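Pokeck hand grippers, lamp bench: setup and upkeep notes

README, last edit 14th November (Benjie Castillo). Ask Genalyn if something is missing.

What it covers
One bench, a left and a right gripper, held in the hands. Blue lamp at the back middle. Second table is NOT part of the cell, don't move it.

Before a session
- lamp on, base midway between the two grippers
- both jaws open, nothing in them
- cables down over the wrist, not across the white top
- wipe the top. Old red marks don't come out, leave them
- check pads. Left first, it wears faster

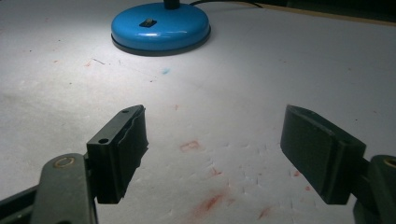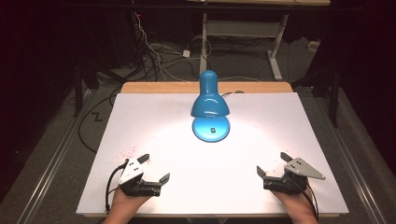
Pads
Two holes on the top face, screws go in from there. Finger tight then a quarter turn, no more. Marilou stripped one in August and we had to wait 11 days for a spare from Vorkier. A ragged gripping face is ok for soft objects, swap before anything thin or shiny. Write the swap in the log, with side (L/R).

Bushings
Brass-colored, at the pivots. One drop of light oil every 100 sessions, wipe off the extra. If the jaw clicks on closing its usually the bushing and not the motor side, so look there first.

Calibration
Run open/close 14 times with empty jaws, then zero. Redo after any pad swap. If left and right disagree do it again with the lamp on, the exposure is set for lamp on and the numbers drift without it.

Known problems
- glare on the lamp base and straight in front of it. Exposure fixed at 800, dont use auto
- cable pulls at the wrist if you reach to the back edge
- log script skips the first line sometimes. Milagros is lookng at it

Spares
Drawer marked Bowen. Pads, bushings, one cable. Tell Lilibeth when you take the last of anything.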